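March 10, 2025

Continued with the banana peel extract for the yarn dyeing. The February batch gave a beige which Puspita calls "tea with too much milk". I want a browner one, so this time I take only peels of very ripe fruit, and I change one thing only, the mordant.

Weighed the peels fresh, cut small, covered with 3,000 ml of tap water. Simmered for 40 minutes with the lid on, then strained twice through the old cotton. The liquid was dark like weak coffee and smelled sweet, not bad. Divided it in two pots: iron in one, alum in the other. Wool is from Gornwood, same cone as before, scoured yesterday by Haziq. 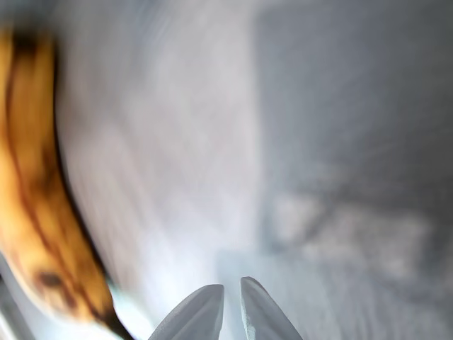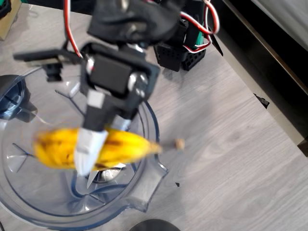
*Entry by Tirta Jugah, dye bench, Hutapea workshop*

Iron pot: gray-brown after the first hour, quite even. Alum pot: still pale, a little yellow. I left both skeins in the liquid and turned them when I remembered, which was not often enough for the alum one. It has a light stripe near the tie. Next time tie more loose.

Question for Zahira: did you write down the pH of the February batch? I find only the page with the weights. The strip today showed between 5 and 6 before I put the mordant, but these strips are old and I don't trust them so much.

Also to do:

- wash skein no. 9 again, it still gives color on the white cloth
- order more alum, the jar is near the end
- label the iron spoon!! It was again in the drawer with the clean ones
- light test for both new skeins, half covered with card, south window

The solids after straining are in the bucket by the door. Please leave them, I want to try a second extraction tomorrow with less water.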